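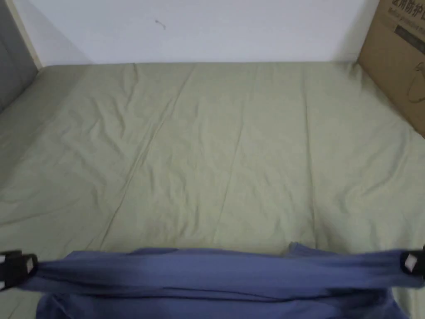
Blue on sage green. The fold creases stay in my sheets, and I've made my peace with that.

I get more mail about laundry than about anything else on this page, and most of it comes down to one question: how do you keep up? Well, I don't, always. But I've picked up a few habits over the years that make the pile smaller and the evenings longer, so let me pass them along (take what you like and skip the rest, my mother certainly does).

Start with the dryer

Most of the wrinkles I used to fight were made in the dryer, by me, stuffing it full and then wandering off to water the tomatoes. Now I do smaller loads and I set a timer on my phone for six minutes before the cycle ends, so I'm standing there when it stops. Shirts come out first and get a good hard snap by the shoulders. Towels can wait, towels don't care!

If you've already let a load go cold, toss in a damp washcloth and run it for 10 minutes. Works on cotton, works on most blends, and it beats dragging out the iron.

Fold on the bed

I used to fold on the kitchen table, and then dinner would need the table, and then the piles would go back in the basket and get squashed. The bed is bigger and flatter and it has a built-in deadline, because you can't go to sleep until the clothes are gone. Make it up with the fitted sheet first and leave the comforter off, so you have a firm surface to smooth things out on. A plain sheet is nicer for this than a busy print, too. I lost a gray sock on a paisley one for most of a winter.

Pull each piece taut from both sides before you make the first fold. My friend Yaryna Marchuk taught me that one, and she can get through a family's worth of T-shirts while I'm still hunting for sleeves.

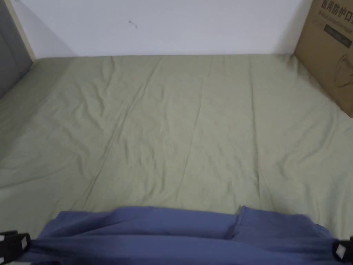 Rarnley, March

The fitted sheet itself is a whole other argument in our house. My neighbor Pieter Engelbrecht swears by turning it inside out, tucking the corners into each other and folding it in thirds. I've tried it his way many times and I get a lump. What I do is wash it, dry it and put it straight back on the same bed. No folding at all! If you own two sets, swap them every other time and roll the spare one up inside its own pillowcase, so you never have to go digging for the match.

A few odds and ends on bedding while I'm at it:

Sheets twist less in the wash if you don't mix them with anything small. One sheet can swallow six pillowcases and a bra and hand them all back wet.

Skip the fabric softener on towels. Half a cup of white vinegar in the rinse leaves mine fluffier, and the smell is gone by the time they're dry.

Little scuffs on a white bedroom wall usually come off with a barely damp sponge and a drop of dish soap. Go gently and try it low down behind the headboard first, because flat paint can go shiny if you scrub.

If your corners keep popping off, check the depth of your mattress before you blame the sheet. I spent 90 dollars on a fancy set before I thought to get out the tape measure, and they were simply too shallow. They're on the guest bed now.

Somebody wrote in from Grolberg asking about lavender sachets. Yes, I make them, no, I don't sew them. I fill an old clean sock, knot it and stick it at the back of the linen shelf. When it stops smelling of anything, give it a squeeze, and if that doesn't wake it up, empty it onto the compost and start over.

Next time I'll get to the ironing board cover, which I've been putting off, and the spring blankets.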